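Accueil | Sommaire | Chapitre précédent | Chapitre suivant

Chapitre 14
Nourrir le chien adulte : la ration et ses habitudes

Avant de parler de grammes et de calories, prenons un moment - vous ne le regretterez pas - pour penser au chien lui-même, à son âge, à son gabarit, à la vie qu'il mène entre le jardin et le tapis du salon. Un épagneul qui court toute la matinée et un vieux teckel qui dort près du poêle n'ont pas les mêmes besoins, et pourtant on leur sert bien souvent la même gamelle !

Dans ce chapitre, nous suivrons une chienne de taille moyenne du refuge de Vultstead, nourrie en deux repas par jour. Sa ration de départ était de 298 grammes de croquettes ; nous verrons comment on l'a ramenée peu à peu à 213 grammes, en 30 jours, sans la laisser réclamer devant le placard.

Nous aborderons aussi les restes de table, sujet délicat dans bien des familles. L'oignon, l'ail et les sauces qui en contiennent sont à écarter tout à fait, même en petite quantité.
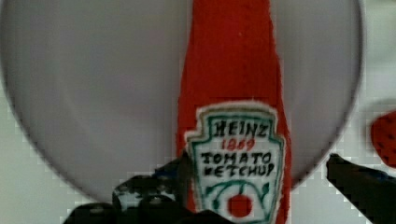
14.1 Peser, noter, ajuster

Munissez-vous d'une balance de cuisine et d'un carnet, et pesez chaque repas à sec.

À lire aussi
- Le chiot et le sevrage
- L'eau et la gamelle
- Lire une étiquette de croquettes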